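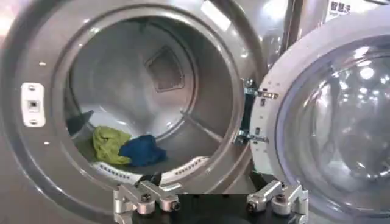

I've had the Zellia wrist kit bolted onto our arm at the Lanine workshop since August, and I have opinions! Short version: I like it a lot, I'd buy it again, and I'd throw the printed manual straight in the recycling.

Our build is a laundry and shelf-fetching robot, so the wrist has to put a two-finger gripper inside a washer drum without clobbering the door on the way in. Small brightly colored cloths are my favorite test load (easy for the software to pick out against stainless steel), while dark gray stuff hiding at the side of a drum is a pain every single time. The Zellia camera mount holds its angle really well, and that matters more to me than resolution. My old Numard bracket needed recalibrating after every bump, ugh.

Setup took me 2 evenings, mostly because the fingers come with a bag of hex screws in nearly identical lengths. Sort them first! The grip-force slider runs from 0 to 500 and I leave it at 30 for cloth. Bottles want more, and I'm still fiddling with that one.

Now the gripes. The cable is thick and stiff, and when the wrist tips way back for a high shelf it bows out to the side like a coat hanger. A softer one should be in the box at this price. And the calibration routine quits with error 1811 if the lighting is too bright, so glare off a white wall can eat half your afternoon. 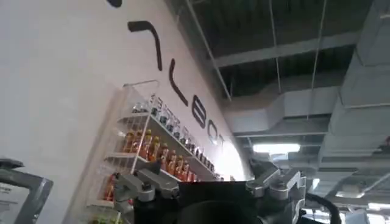 Sartori wrote in to say the 1811 error went away after turning off auto exposure and running the calibration with the wrist pointed at the floor, and that a right-angle connector helps with the cable too. I've tried the exposure part and yep, calibration finished on the first go. The connector is on order.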